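Search this site Go Enter keywords

Heltwood open day, quick notes before I forget it all

Went up on the early bus, in through the side door by 10. November, freezing, coat on the whole time. 2 pounds to get in, tea extra. Plodwood had the big hall, smaller makers along the corridor, fabrics and mats at the far end past the stairs. Signs a bit hopeless. Walked past the fabric room twice.

Plodwood first as everyone does. Shelving, stools, a lot of shelving. Nice enough. Prices gone up. Picked up the leaflet, lost the leaflet.

Then Indard, who do printed cloth. Vernon Dufour was on the table and let people handle everything, which I liked. Play mats, wall cloths, a few table covers. He said 122 designs in the book now, most of them only made to order. Minimum run used to be 200, they've dropped it to 15 so small shops and nurseries can get a look in. Good news for us if we ever agree on a pattern.

Favourite by miles was the night sky mat. Deep navy with tiny pale stars, then it goes lighter and lighter until its proper turquoise, long streaks across it like thin cloud or northern lights. One little white spire on it, pointy, rocket or tower, take your pick. I say rocket. Fold creases still showing in the cloth, would want an iron before it went on a floor. Asked about washing: cool wash, no tumble drying, hang it over something wide.
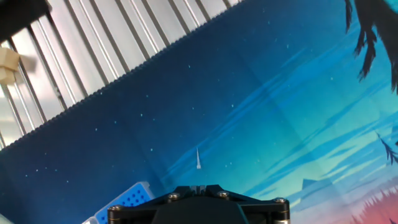

Ông and the corridor

Ông is the noodle stall, not a maker, but go there. Queue down to the fire door at lunch. Broth very good, chilli oil in a jug, help yourself. Ate standing up.

Rest of the corridor was candles, soap, more candles. One woman mending chair seats, could of watched her all afternoon. Didn't get a card off her, annoyed about that.

Left at 3. Bought nothing in the end except a tea towel. Have written to Indard for a price on the sky mat in the bigger size and will put it up when they answer. Parking was full by 11 so get the bus if you're going to the spring one.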